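Danumell release third album, Wostthorpe, in November

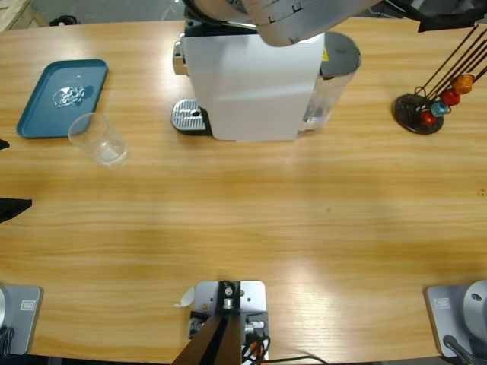

NEW MUSIC / ALBUMS

Folk group Danumell return in November with Wostthorpe, out on Usman. The first pressing is 1000 vinyl copies.
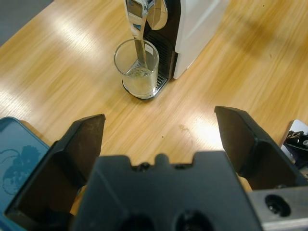 Wostthorpe has 5 songs, the longest of them Lirkia. The band kept the playing quiet and left the voices dry. The inner sleeve is printed in the honey yellow and pale tan of an oak-coloured tabletop, with lyrics in black.
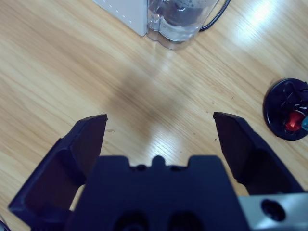 Usman said that it had already taken 668 advance orders and that Lirkia would be the first single.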